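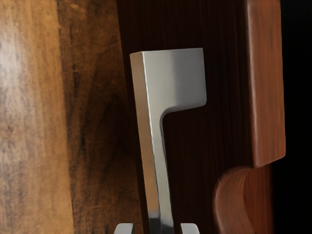
Silver cabinet handle, squared-off style

What should I know before swapping all my kitchen cabinet handles?
Posted 3/13/20 by drawerful

I finally get to redo my kitchen hardware and I'm so excited! The old knobs are tiny porcelain things and I want long metal pulls on everything. I have 17 doors and drawers to do. My budget is 500 dollars, and I'd love to have some left over for paint. Do I have to fill the old holes? And is brushed metal going to show every fingerprint? I have two kids who live on peanut butter.

maplesyrupmom
Oh, this is the best kitchen project, you'll love it! Yes, you fill the old holes if the new pull won't cover them. A knob has one hole and a pull has two, so sometimes you can reuse the old one and drill just the second. On my drawers I wanted everything centered, so I filled with wood putty, let it sit overnight, sanded, and touched up the paint (I'd saved a jar from the last time, thank goodness).
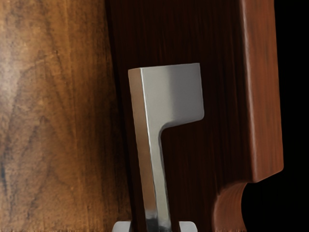
If your doors are stained and you can't paint over the putty, buy the colored wax sticks and mix two shades. Test them inside a door first. Mine were too orange on their own, but with a bit of the dark brown rubbed in I can hardly find the spots now.

Get a drilling jig too! I used the Prinden one from the hardware store. Tape a scrap of wood behind the door so the back doesn't splinter when the bit comes through. And measure center to center on the screw holes, never the full length of the pull. I sent back a whole box over that one.

tworivers_dan
brushed is fine with kids. polished is the one that shows everything. dish soap and a soft cloth

hingehappy
Congratulations on the new look! I did mine last June and still grin when I open the silverware drawer. My one addition is screws. The ones in the bag are often made for doors, and drawer fronts can be thicker, so check before you start. I needed 40 longer ones and had to make a second trip. Also order one spare pull, as finishes do get discontinued. Have fun with the paint!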